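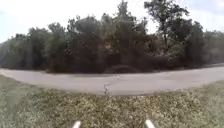
A shelter belt is usually judged by its height, and height is the least reliable thing about it. What governs the amount of wind and glare reaching the ground behind it is the density of the bottom third, followed by the evenness of the top. The belt beside the curved path at Gumine has a good bottom third. The low shrubs in the middle are thick enough to read as a single dark band where they meet the ground, and very little light comes through. The top is another matter. One narrow tree stands well clear of its neighbours, and to the right of it a taller one with an open canopy shows its trunk and limbs against the sky. Between the dense growth and the open growth the line is jagged, and wind passing over a jagged line arrives on the far side in gusts.

Panagiotis Kontogiannis has managed the planting at Gumine for the Wultico estate office since the path was resurfaced. He inherited the belt with no planting plan and no record of species. His first job was a walking survey, carried out from the paved side only, with a tape, a clinometer and a notebook ruled into columns. The survey covered 736 metres of edge. It took three visits.

The notebook has entries for crown shape, lean, deadwood and the distance from stem to paving. Species comes last. Kontogiannis holds that a contractor can work from the first four columns without the fifth, and that the reverse does not apply.

Brown foliage was given a column of its own in the second visit. There is a patch of it near the centre of the belt, brownish going on red, just to the left of the narrow tree. A patch of that kind may be a dead limb hung up in live growth, a climber that has been cut at the base, or a shrub failing from the root. The treatments differ. A hung limb comes out promptly if it is within falling distance of the path. A dead climber can be left to break down. A failing shrub is watched through one growing season and then replaced, and the gap it leaves is closed with two smaller plants set off line from each other.

The method for the top is slower. The estate does not reduce tall trees to match short ones. It brings on the lower sections instead, chiefly at the ends, where the belt tapers and the wind turns round it. Young stock goes in at 90 centimetres between stems, in a staggered double row, and is thinned once the crowns touch. The first order was for some 400 plants, supplied as bare-root whips by the Imora nursery. Planting stock of this size needs no stake if it is firmed in properly. It does need a weed-free circle for its first few summers, and most losses at Gumine have been put down to grass.

Clearance from the paving is the other constraint. Where a path curves, foliage on the inside of the bend cuts the sight line sooner than foliage on the outside, so the two sides are trimmed to different distances. Kontogiannis marks the line with canes before any cutting starts and removes them on the same day. Surface roots are dealt with separately. They are recorded, measured for lift, and left alone until the paving itself has to be opened.

Cutting is done in September, after nesting, by a two-man crew from Gallagher with hand tools and a tracked chipper. The chippings go back under the shrubs to a depth of a hand's width, kept clear of the stems. Nothing is carted away except hung timber too thick for the chipper, which is stacked behind the belt.

The next inspection is set for 8th June, with the trees in full leaf. The open-canopied tree is first on the sheet. Its crown will be checked for dieback from the path side, and the notes compared with those from the original survey before any decision is made on pruning.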